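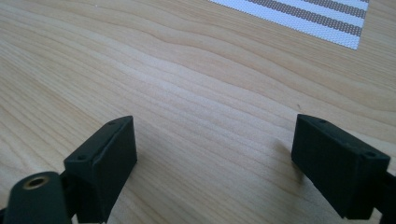 Pale wood, striped mat.

Right, hello, can everyone hear me at the back? Lovely. So I'm going to talk about supper clubs, and mostly about the bit people dread, which is asking strangers for money to eat in your front room.

I started mine in July with no plan at all (I don't recommend this!). I'd been cooking for friends for years and somebody said, you should charge. So I did, and I charged far too little, and I ran out of rice.

PAUSE. Ask who has been to one. Ask who has run one.
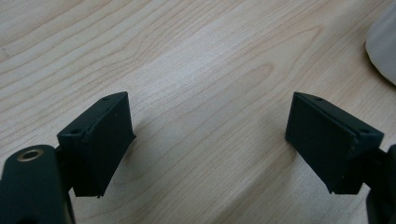

Vija Paulauskas

Money first, then. My opening night took 125 pounds and I'd spent more than that on fish. These days I take 300 on a good evening, and I write the menu after I've been to the market, never before. Take payment when people book. I was shy about it and had 3 no-shows in one night, all from the same party, and I was eating dumplings until the end of the week.

Then the food. Soup, always soup to start. It sits happily on the back ring while people are late and hunting for somewhere to park. My mother's barley one is on the handout, and so is the cold beetroot if you'd sooner do that in warm weather.

(If running over, skip the Mendoza story. If not, tell it, they'll like the bit with the onions.)

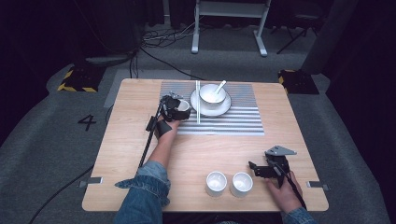
Bowl and spoon on the right, chopsticks beside the saucer.

Seating! Mix people up. Couples will sulk for five minutes and then they're fine. Put your chattiest guest in the middle and keep the seat nearest the kitchen for yourself, you'll be up and down all night.

Last bit, telling the council. Do it early, the form is shorter than you'd think. Allergies: ask when they book, then ask again at the door.

Questions, then tea.

Vija Paulauskas, Hondska Supper Club | Contact | Back to top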